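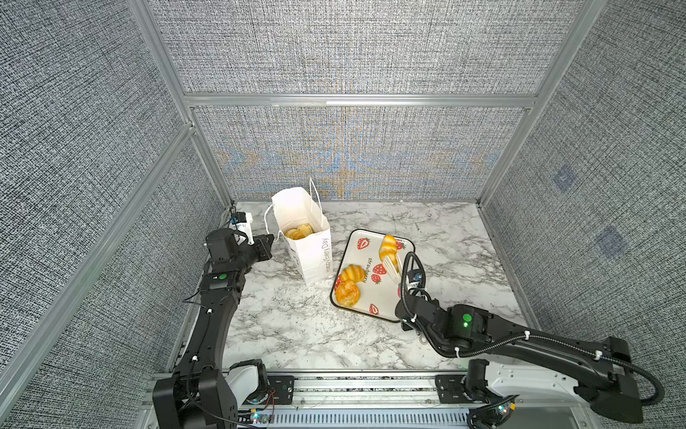 Registering as a complementary therapist: frequently asked questions

Who needs to register?
Anyone who offers massage, reflexology, aromatherapy or herbal advice for payment through a Truvby clinic. Students working under supervision are covered by their tutor's entry until they qualify.

Is registration required by law?
No. It is a condition of renting a room from us. Some treatments are also covered by national rules, and you must follow those whether or not you are on our register.

What training do I need?
A completed course in your own therapy, plus 96 hours of supervised practice. Courses taken abroad are accepted if you can send a certified translation of the certificate.

Can I call myself a doctor?
Only if you are a licensed medical doctor. The same goes for "nurse" and "physiotherapist". Check your website and leaflets before you apply.

May I treat children?
Yes, with written consent from a parent or guardian. For a child under 13, the parent or guardian must also stay in the room.

What if a client is already seeing a doctor?
Ask about current treatment and medicines at the first visit and write down the answers. Never advise anyone to stop or change a prescribed medicine.

How long does an application take?
Four weeks from the day we have all your papers. Applications sent in March can take longer, as renewals are handled then too.

How does a client complain?
In writing, to Raili Kallio at the Truvby office. If the complaint concerns a herbal product, keep the packaging. Complaints about billing go to Lauri Sjöberg.

Last updated 13 January 2018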